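Open workshop at Zorkstead, 13/09/2019

We got to the Zorkstead shared workshop just after it opened and went straight up to the robot arm build on the first floor, as that was what we had come for.

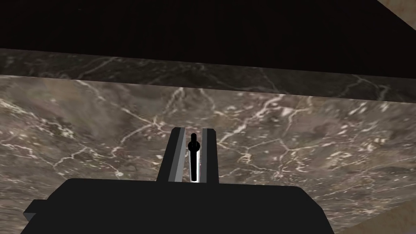 The arm is called Aranda and it has been going for 17 months, mostly in the evenings. The members do a lot of the work in simulation first and only move to the real arm when a routine behaves itself on screen. One of them had the simulator running on an old desktop by the door. The gripper has two parallel fingers, and the stone top it works over has been given a brown-grey marble pattern full of white veins. I asked whether the pattern mattered. I was told they change it every few runs so the software doesn't get used to one background.

The real arm is bolted to a bench in the next room. It was switched off until the afternoon session, when they ran it through 8 slow moves with the covers off. The shoulder joint makes a grinding noise. They know about it and have a new bearing on order from a shop in Brenmont.

Most of the questions were about money. The answer was that the motors cost more than everything else put together, and that the first set burned out through bad wiring. There is a parts list pinned up by the sink and you are welcome to copy it.

Downstairs there was a laser cutter, a small lathe and a table of half-mended radios. I didn't spend long there. Tea was 40p and the biscuits were free.

Getting there: the 3 bus from Hornemmont stops at the end of the road. Parking is poor. The stairs are steep and there is no lift, so ring ahead if that is a problem. The next open day is in October, and they hope to have the arm picking up blocks by then.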